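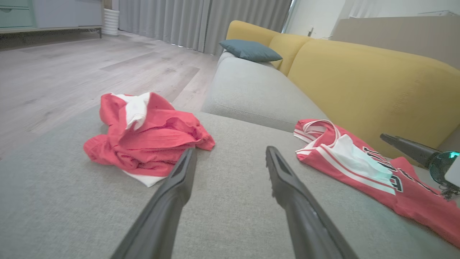 On Saturday morning Danai Economou came to her brother-in-law's flat with two empty bags and a plan to finish before lunch. The flat was on the fourth floor. Sunil had told her the key would be with the neighbour, and it was, and the neighbour also gave her a plate of rice cakes which she did not know how to refuse.

She put the plate in the kitchen and went to look at the sofa.

Sunil Gamage had played football for the Pumach works team during 11 years. He was not a good player. He said this himself, at weddings, with his hand on his heart. But he was never late for a match, and when the factory closed and the team closed with it, he was the one who took the shirts home, because the others did not want to wash them any more. Now he was going to live with his daughter Nazma in a smaller place near Starnoswood, and everything he owned had to become less.

"Only the shirts," he had said on the telephone. "The rest I can do. The shirts I cannot do."

Danai was a practical woman. She had emptied her mother's house in one week, and also the shop. She decided on one bag for keeping and one bag for the charity, and she wrote this on two pieces of paper so that she would not become confused. Then she took up a shirt with a white collar and began to fold it, and she found that it did not want to be folded. The sleeves had been washed so many times that they had no more opinion about where they belonged. She folded it in three, then in two. It went into the charity bag.

The next one she held a little longer. There was a small repair under the arm, made with thread of the wrong red. She knew this thread. It was from a tin of her sister's, and her sister had used it for everything, for curtains, for a school bag, once for the ear of a toy rabbit. Tharushi always said that red was red.

Danai sat down on the arm of the sofa with the shirt on her knees.

At half past twelve Sunil telephoned. She could hear a bus behind him, and Nazma telling him to hold the rail.

"How is it going?" he asked.

"It is going slowly."

"Did you find the one from the Flisis match?"

"How can I know which one it is? They are all red."

"We lost six to nothing," he said. "It has mud on the back. Tharushi washed it 12 times and the mud stayed. She was so angry with this mud! She wrote a letter to the soap company."

"She did not."

"She did. They sent her another soap."

Danai laughed, and then she had to look out of the window for some time. In the car park a boy was kicking a ball against the wall of the bicycle store, although there was a notice that forbade it. The ball went away from him under a van and he lay down on his stomach to reach it.

"Are you there?" Sunil said.

"I am here. I am looking for the mud."

She turned over the shirts on her side of the room, one after another, and at last she found it, a brown shadow between the shoulders, the shape of a country she could not name. She told him so. He was quiet, and then he said that the bus was at his stop and he must get down carefully because Nazma was watching him.

After the call she took the first shirt out of the charity bag again. She looked under the arm. The same thread was there, a short line of it, very neat.

She crossed out the word on the second piece of paper. Then she went to the kitchen, ate two of the rice cakes standing up, and washed her hands well before she touched the shirts again.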